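The Seventh Bench

My father left me the shop on Stostia Street and 1,762 machines I had sworn to fix. That was the number in the ledger when I took it over in March. Most were office towers from Drenov, bought by the pallet when the bank there closed. They were stacked in the back to the ceiling, and I could smell the dust from the sidewalk.

The woman from Nundumar wanted one particular tower. Her brother had written a novel on it and had never made a copy. She had no serial number. She said it was black, and that the lid stuck. She offered 4,000 for it, and I told her half of them were black.

I went through them at night, after the paying work. Open the side, look at the drive, write it down, close it up. My hands got used to the edges of the metal. By Tue 10 April I was on bench 7, the long one with the slats, and I had quit expecting anything.

The side panel stuck. I leaned on it until it gave and set it on the floor. I looked in at the yellow wires and the green board for a while before I called her. She didn't pick up, so I put the kettle on and called again.

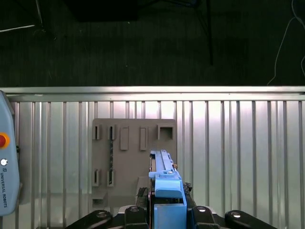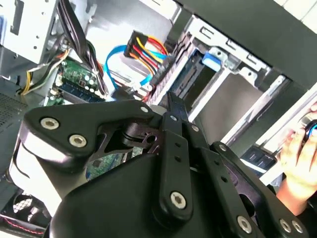
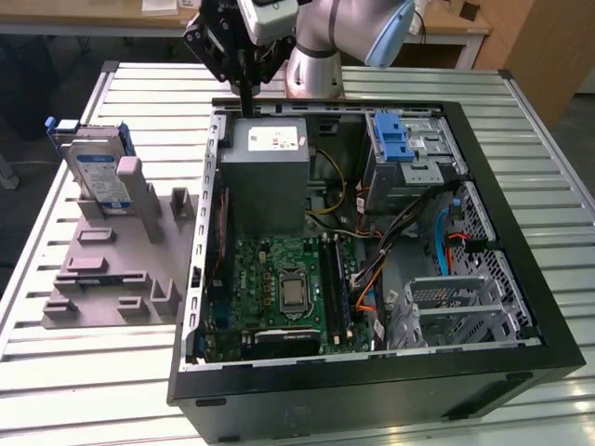
Last picture: the open tower on the slatted table.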